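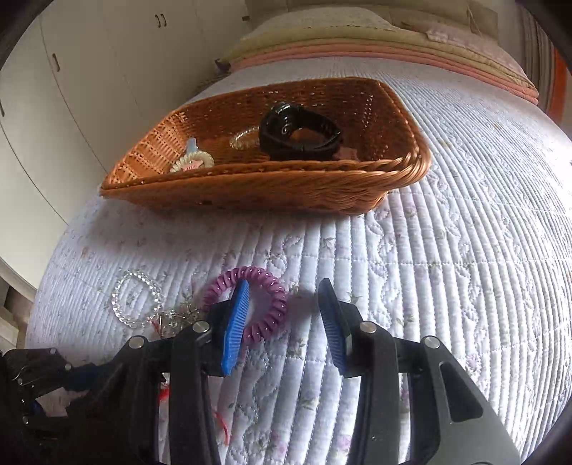
I spent most of November on the least glamorous part of our stack, the replay tool, and I'm so happy with it that I have to write it up. Small stuff on soft surfaces is where our policy falls apart. Hair ties are the worst! A clear coiled one on white fabric gives the depth estimate almost nothing to hold on to, and once the sun gets on the bedspread the segmentation mask starts leaking all over the place.

Until now we had a script that dumped everything to a folder, and you scrubbed through it by hand. The new viewer (I named it Brurier, don't ask) lines up the camera stream, the gripper width and the predicted action chunk on one timeline. Click anywhere and you get the mask the model had at that step – plus the next 15 actions it wanted to take.

Aarti Semwal found a bug with it in 10 minutes. Our width signal was 2 frames behind the video, so the policy had been learning to close late. Two frames! We'd been blaming the loss weights for ages.

Tarun wants a side by side mode for comparing checkpoints, and I've got a rough version going. It eats memory once you load more than seven episodes, so I need to stop decoding every frame up front. I also want to try polarity-aware sharpening for the transparent things, though Devendra thinks better exposure control will get us further. He's probably right. Next post will have plots.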